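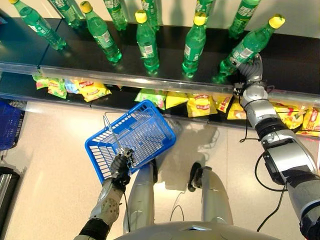 A plastic soda bottle with a yellow cap on a shop shelf in a self-service store. Bottles of this kind will carry a deposit from April.

Shops in Gillau prepare for the bottle deposit

From April, customers in Gillau and the villages near it will pay a deposit of 12 cents on every plastic drink bottle, and they will receive it again when they bring the empty bottle to a shop. The district council confirmed the start of the scheme at its last meeting. It was discussed for over two years and was postponed once, when the small shops said that they did not have enough information.

The deposit will be shown on a separate line on the receipt, under the price of the drink. It will be the same for small and large bottles. Glass bottles, cans and milk cartons are not included for now. The council wants to look at glass later, but it has not given a month for this.

In total 109 shops, kiosks and petrol stations in the district sell drinks in plastic bottles, and all of them must charge the deposit. Not all of them must take bottles back. A shop with a very small sales area can ask for an exception, and it must then put a notice at the door which tells customers where the nearest return point is. The notice is provided by the council and can be collected at the town hall in the mornings.

The two supermarkets in the centre of Gillau will each have a return machine near the entrance. The machine reads the code on the bottle and prints a paper slip, which can be paid out at the till or used for the shopping. In the smaller shops the staff will take the bottles by hand. For this reason the shops have asked customers not to come with very full bags in the hour before closing.

Bottles must be empty and must not be crushed, and the label must still be on them. A missing cap is not a problem. Bottles that were bought before the start of the scheme do not have the new mark on the label, and no money will be paid for them. They can go into the yellow containers as before.

The change of stock is the part which gives the shops most work. For three months it will be allowed to sell old bottles without the mark next to the new ones, and during this time the deposit may be charged only for the new ones. The shopkeepers' association of Gillau had asked for a longer period. It said in a written statement that drinks which sell slowly, for example tonic water and some kinds of iced tea, can stay on the shelf for a long time in a village shop in winter. The council answered that a longer period would confuse the customers, who would find both kinds in one shop for most of the year.

The wholesaler Hamann, which delivers drinks to many of the smaller shops, has said that it will bring only marked bottles from the end of March. Its drivers will also collect the sacks with returned bottles on the normal delivery day, so that the shops do not need to order a second transport. The sacks are closed with a numbered strip, and the shop keeps one half of the strip until the money has arrived. Hamann will ask no fee for this in the first year. What happens after that is still being discussed.

The bottles will go to the sorting hall of Grarent, on the road to Sultness, where the plastic from the yellow containers is already handled today. The company has put up a new roof over a part of the yard and has changed the entrance, so that the lorries do not have to wait on the road. Residents of Sultness had complained about this in the past. They had also asked for a limit on the working hours of the hall, and the council has now agreed that no lorries will be unloaded there before 7 in the morning.

In Sultness itself the situation is less simple. The village has only one shop, with a narrow store room behind the till where the flour, the pet food and the gas bottles are also kept. The shop could have asked for the exception, but it decided to take bottles back, as many of the older customers do not drive to Gillau. The parish has offered a part of the old fire station, next to the bus stop, as a place for the full sacks. The key will be kept in the shop. A new lock has been ordered, and the electric light in the building must be repaired before it can be used.

Opinions about the scheme in the district are still divided. At the information evening in the school hall, several visitors said that they already put all their bottles in the containers and did not see why they should carry them to a shop. Others spoke about the rubbish at the bathing place by the river, where bottles lie in the grass after each warm weekend. A group of parents wanted to know if a school class may collect bottles and keep the money for a trip. The council said that this is allowed and that the class should tell the shop before it comes with a large number.

There was also a question about people who cannot carry their bottles back. The home help service will take empty bottles along when it does the shopping for its clients. It asks that the bottles are ready in an open bag by the door, and the money will be noted in the household book together with the other expenses.

Cafés and restaurants do not need to charge the deposit when the drink is served at the table. If a customer takes the bottle away, the deposit must be added. Organisers of village festivals can choose between the two ways, but they have to write their choice in the application. The form has been changed and the old one will not be accepted after the scheme has started.

A leaflet with the rules will be sent to all households in March together with the waste calendar. It is also available at the town hall, in the library and at the post counter in Sultness. Shops which have not yet received their label samples should contact the environment office of the council. The office is open until 4 in the afternoon.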